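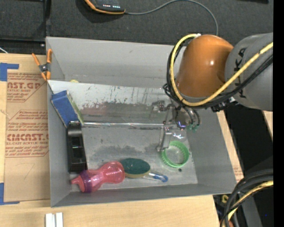 mhladun
We moved into a smaller place in June and I'm trying to work out how people here handle the stuff that has no home. I mean the things left over after every drawer is sorted. Right now all of ours goes in one gray bin on the table. It has a metal divider running across it at a slant, and the divider is scuffed along the lower part and scratched higher up, so I wouldn't put anything in there that marks easily. The narrow part behind the divider hardly gets used and everything piles up in front. Do you split this kind of thing into smaller containers, or keep one big one and clear it out on a schedule?
Matvii

Larnura
Small containers, every time. One big bin means you dig for ten minutes to find the tape measure, then you buy a second tape measure. I used shoe boxes with the lids off for a year before I spent money on anything.

adi_halim
I disagree with the above. I tried small containers and ended up with nine of them, each one half full, and I still had to guess which one the batteries were in. One big bin, emptied onto a towel once a month. It takes me less time than sorting every day did.

plurnunham_pete
Depends who lives there. With kids the small boxes don't last a week. If it's two adults, labels work fine.

mhladun
Two adults, no kids. One of us labels things and the other one does not read labels.

Larnura
Then use boxes with no lids on an open shelf. No reading needed.

quietcorner
How big is the apartment? We're at 1,000 square feet and I would not give up table space to a bin of any size. Ours is on the closet floor. My rule is that if it's still in there when the season changes, it goes out.

adi_halim
The season rule is too strict for me. I threw out a radiator key that way and paid for another one in the first cold week. Some things you only need once a year and you need them badly.

quietcorner
Sure, but a radiator key isn't a thing with no home. Hang it by the radiator.

adi_halim
It fell behind the radiator. That's how it got in the bin in the first place.

plurnunham_pete
On the divider – if one side hardly gets used, can you move it or take it out? A fixed divider in the wrong spot is worse than none.

mhladun
I haven't tried. I'll have a look tonight. I think I'll do the monthly towel thing first and see what's left, then maybe boxes for the small parts.

Larnura
Take the batteries out before anything else. Loose ones shouldn't be rolling around with metal things. I tape over the ends.

adi_halim
Agree with that one.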